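Does background music help or hurt when you're studying?
Student project report, Gilgate campus, 2024-09-12

I picked this topic because I can't study in silence and my roommate can't study with anything else. I handed out a survey in April in the Minthorpe dorm and at the Gilgate library, and I got 200 forms back. I was hoping for 400, but finals were close and people were grumpy (fair enough!).

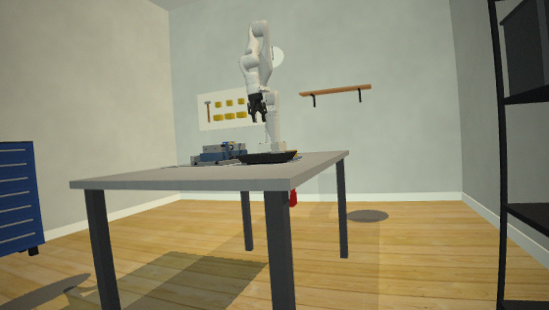
The survey asked what you listen to, how long you study before a break, and whether you think music helps. Then 40 of the people who filled it in came back for a reading test. Each one did 2 short passages, one in quiet and one with a playlist I put together and named Plikunano, which is all slow piano with no singing.

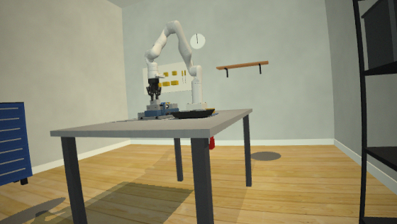
Picking the passages took me forever. They had to be dull enough that you really needed to concentrate, but not so dull that people quit. I ended up writing both myself, in the style of a lab handout. One was directions for assembling a bookshelf, and the questions afterward asked where things went. The other was about bus schedules.
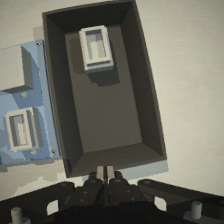
Most people scored a little better in quiet. The gap was small, though, and the ones who always study with music hardly changed at all. Songs with words might be a different story – I didn't test those, and I wish I had. Everybody said they felt more relaxed with the piano on, even the people who did worse.
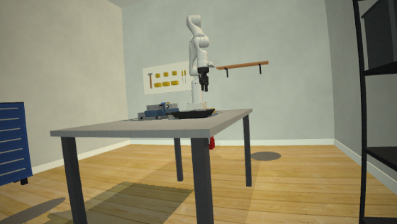 My scoring follows the Kälin sheet we used in class, with one point per correct answer and nothing off for guessing. I changed one thing, which was to let people skip a question and come back to it. If I did this again I'd switch the order for half the group – everyone had the quiet passage first, so they may have been tired by the second one. The blank survey and both passages are in the appendix.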